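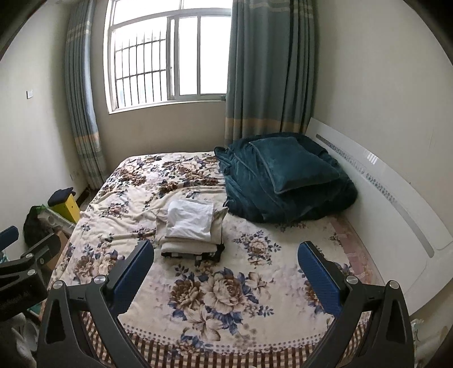 大きな窓に面した寝室。窓の両側にカーテン。

Kestbridge、家庭の寝具を繕って長く使う「Bandeo」を11月に開始
ほつれたシーツも、薄くなった掛け布団カバーも、もう一度ベッドへ

布製品の修繕を手がけるKestbridgeは、家庭で使われてきたシーツ、掛け布団カバー、枕カバーを預かり、繕ってお返しするサービス「Bandeo(バンデオ)」を11月に始めます。受付はDemell通りの工房窓口と郵送の二通りです。

きっかけは、昨年の冬に工房で開いた小さな繕い会でした。もともとは上着やズボンの持ち込みを想定していたのですが、蓋を開けてみると寝具を抱えて来られる方が続き、予定の時間を大幅に過ぎても針を置く人がいませんでした。毎晩肌に触れる布には、服とはまた違う愛着があるようです。柄が気に入っていてもう売っていない、洗うたびに柔らかくなって手放せない、そんな声をたくさんいただき、私たちもすっかり夢中になってしまいました!

その後の試験運用では、89枚の寝具をお預かりしました。いちばん多かったのは、足元の擦り切れと、ファスナーまわりの破れです。シーツは中央が先に薄くなるため、縦に切って左右を入れ替え、傷みの少ない両端を真ん中に持ってくる昔ながらの直し方も取り入れました。縫い目が中央に一本通りますが、平らに伏せて縫うので、寝たときの当たりはごくわずかです。

花柄など大きな模様の布は、継ぎ当ての位置に気を使います。無地の布を当てるか、同じ布の裾や折り返しから生地を取るか、必ずご相談のうえで決めています。
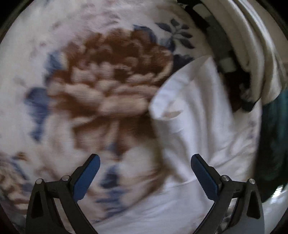
Sheldon Friesenさんからは、直してもらったカバーは継ぎ目の場所を自分で選べたのがうれしく、次は枕カバーも揃えて頼むつもりだ、との感想が届いています。

工房の責任者を務めるTrevor McIntyreは、次のように話しています。
「新品のように戻すことだけが修繕ではないと思っています。目立たせたくない方には同系色の糸を、楽しみたい方には思いきり違う色の糸をお出しします。糸の引き出しを開けた瞬間に皆さんの目が輝くので、相談の時間がつい長くなってしまうんです。あの時間が私はとても好きです」

使用する糸は、紡績所Beaudoinの綿糸が中心です。洗濯を重ねた布に新しい硬い糸を使うと、糸のきわから裂けることがあります。そこで布の厚みと傷み具合に合わせ、太さの違う9種類を使い分けます。修繕の期間は通常2週間、大きな継ぎ当てが必要なものはもう少しお時間をいただきます。

お預けの前には、一度洗濯をして、よく乾かしておいてください。柔軟剤は使わずにお願いします。また、破れたところをご自分で仮留めされた場合は、安全ピンを外したうえで、糸印か紙のメモで場所をお知らせください。羽毛布団など中綿の入ったものの修繕は、現在のところ承っておりません。

開始に合わせ、工房では午前10時から、小さな穴の繕い方を学ぶ講習も行います。定員は一回7人。靴下やハンカチのような小物をひとつお持ちいただければ、針と糸はこちらで用意します。裁縫が久しぶりという方も、玉結びから一緒にやりますので、どうぞ気軽にお越しください。 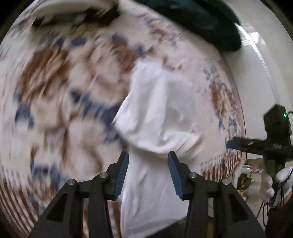

折り重なってしわの寄った白い布。

サービス概要
名称:Bandeo
内容:シーツ、掛け布団カバー、枕カバーの修繕
開始:11月
受付:Kestbridge工房窓口(Demell通り)、郵送
料金:布の状態を拝見したうえで個別にお見積もり。見積もりは無料

本件に関するお問い合わせは、Kestbridge広報窓口までお寄せください。取材の方には、工房での作業の様子や糸の見本もご覧いただけます。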